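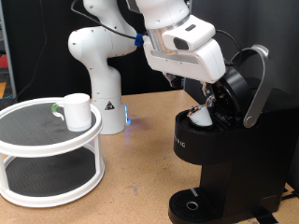
Home | Archive | Water | Workshop notes | Contact

Filed under: Kitchen & Household

Limescale, measured over a winter

I moved to Brumside in the autumn and had furred elements in the kettle by the end of the first month. The previous flat had soft water and I had never owned a descaler. What follows is a record of what I tested, in what order, and what I have kept doing.

The first step was to find out how hard the water is. The supplier's website gives a band for the postcode, but the band is wide and the sampling point is on the far side of the reservoir. I bought a drop test kit. You fill the tube to the line, add the reagent one drop at a time, swirl between drops and stop when the colour changes from red to green. Several runs on the kitchen tap, on different days and at different times, agreed to within one drop. The water is hard. A sample from the bathroom cold tap gave the same answer, so there is no softener hidden in the building, whatever the letting agent's sheet says.

The second step was to stop guessing about acid. There are three common options in the cupboard: white vinegar, citric acid and the branded sachets. Vinegar works slowly and the smell stays in plastic parts for days. Citric acid is cheap by the bag and has no smell worth mentioning. It has one drawback, which is that if the solution is strong and very hot it can leave calcium citrate behind, a white deposit that is harder to shift than the scale was. I now mix it at 30 grams to 1,000 ml of cold water and heat nothing. The Hernevier sachets contain a different acid and did the job in less time, at a price I would not pay monthly.

For the comparison I used pieces of scale from the old kettle. I dried them, weighed out equal lots on the small scales and left each in 200 ml of solution in a jam jar. The citric acid lot had gone by breakfast. The vinegar lot was still there at lunch, smaller and softer. I did not repeat the vinegar test because of the smell.

Zulmira Amaral, who has the flat below and used to look after boilers for a living, read my notes and pointed out that I had been crediting the acid with work done by the rinse. Loose flakes come away with plain water once the bond at the surface has gone. She is right. I have added a second rinse to the routine and shortened the soak.

Filters were the third step. The Tosov jug lowers the reading by a little under half when the cartridge is new, and the effect tails off well before the date on the packet. I logged each fill on a sheet taped inside the cupboard door. The Bastos in-line unit does better and costs more, and fitting it means cutting into the cold feed, which in a rented flat means a letter. I wrote the letter in February and have had no reply.

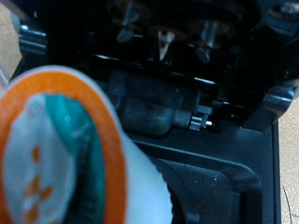

Does filtered water mean you can skip descaling altogether?

It only lengthens the interval. A jug filter removes part of the hardness, and the rest still comes out of solution whenever the water is heated.

My present interval for the kettle is every other Thursday, using cold solution and two rinses. Shower head once a month, in a bag of the same mix tied round the fitting. Taps get a wipe with a dry cloth after use – most of the white crust on a tap is just drops left to evaporate – and need nothing else.

One caution. Do not use any of this on marble, limestone or the cement between old tiles. It is the same reaction as in the kettle. I lost a patch of grout behind the sink this way and have still to rake it out and refill it.

The spreadsheet is up to row 1,227, mostly jug fills. I will post the cartridge curve when the current one is spent.

Print this post | E-mail this to a friend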